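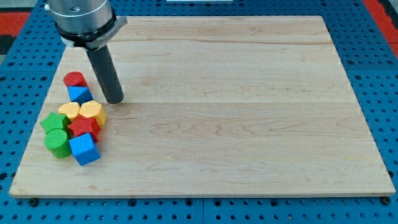
The pusher rod over the maple board, blocks at the left edge.

Print this message | E-mail this message
Reading time: 3 minutes

Re: [cell-upkeep] Board shifts, pushes land short
From: Mwanaisha Mushi

Hi Godfrey, hi all,

Godfrey Sang wrote:
> We swapped the rod on our block-pushing cell in July and every push
> has landed short of target ever since. I re-ran the table calibration
> twice and it made no difference. Is it the rod or the board? Stella
> says board, I say rod, and there's a lunch riding on it.
>
> Also, how tight do you run the clamp ring? Ours squeaks.

I'm with you on the rod (sorry, Stella!). We had the same thing on the cell we call Jia, and I lost most of an afternoon to it before I thought to measure the tool. The old rod was 194 mm from the collar face to the tip and the new one came out 3 mm shorter, and the tool offset in the controller was still the old number. Calibrating the table won't fix that if you touch off with the same wrong offset. Measure yours with calipers, from the collar and not from the clamp ring, type it in, then touch off again at all the corners of the board.

That said, do check the board while you're there. Ours is a glued maple slab bolted down to the perforated table along the front edge, and it moves with the weather more than I'd like. I lay a straightedge across the glue seam and look for light under it. If there's a hump, back the bolts off, let it settle, and snug them up again a bit at a time, going back and forth. Please don't crank on them. Jozefína did that once and we had a lovely dent around each bolt head!

On the squeak: I take the ring off, wipe the collar with a dry rag (no oil, the rod will creep on you) and put it back so the tab clears the wrist through the full rotation. I measure from the collar face to the tip again afterwards, so I can tell if it has slipped. We look at it every 900 pushes, mostly since that's when somebody has to get up and push the blocks back to the side anyway.

Before you go back to full speed, park the tip just over bare wood, clear of the blocks, and creep it across the board at the slowest setting. Watch the gap the whole way. If it opens up at one end you've got tilt, and the offset alone won't save you. I keep our numbers in the Cevunum log, entry 109, and can paste the whole thing if it helps.

Let me know what the calipers say, and who's buying.

Mwanaisha

Print this message | E-mail this message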